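Setting up the simulated bench for the term task

Before you write any control code, get the shared simulation running on your own laptop and check that both views load. Set aside an evening for it. The room file is a 565 MB download and the school network is slow after lunch.

You will need the Puter client, the room file from the club drive, and your team number. If you were here in October you already have an account. Everyone else should ask Helmi Jääskeläinen for one.

1. Open the room file

Start Puter, choose Open Room and pick the file called Girnasano. The first load is slow. Leave the window alone until the room view appears, with the arm on the right side of the table and the black frame on the left.

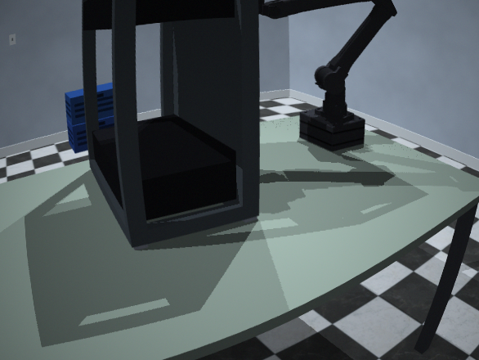 Engelhardt Robotics Club, Senior Team

If the arm is missing, you have opened last year's file. Delete it and download the new one. Don't rename the files, as the scoring script looks for them by name.

2. Switch to the gripper view

Press the view key until you are looking along the orange fingers. Jog the arm towards the frame in small steps, and slow down once the coloured circles come into view. Line up the seam between the closed fingers before you move in any closer. Save the pose under your team number.

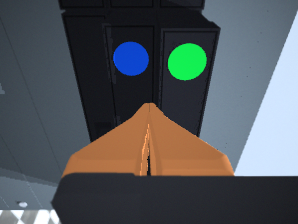

3. Check your clearance

Go back to the room view and look at where the upper link passes over the frame. The shadows on the table can help you judge where the arm is, but don't rely on them for distance. Use the readout in the side panel and keep the elbow height above 489 mm whenever the arm swings across.

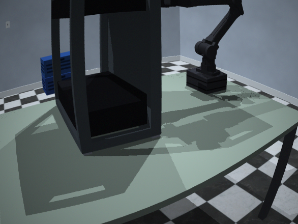 Run the swing at quarter speed first, then at half. A run stops at 700 steps whether you are finished or not, so trim any long pauses from your script. If the log shows a contact error, raise the elbow and try again from the saved pose.

When you have a clean run, export the log and put it in the Mekow folder with your team number at the front of the file name.

Page updated 4/13/23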